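Workshop tips, June – gripper arm on the bench

Lost an hour to this one so writing it down. Nandis arm stopped dead on cycle 107, fingers open, fault 30 on the pendant. Kept pressing reset. Dont.

- Power off at the wall first, then hands in
- Check the finger cable where it bends – ours had rubbed thru
- Try new moves in the sim before the real arm

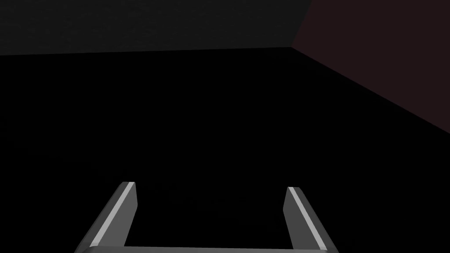
Can I just clear the fault and carry on?

Only after you find the cause. A bad cable can close the fingers with your hand in there.

Spare cable is Aletti part 174, top drawer. Tape over the old one so it doesnt get used agian.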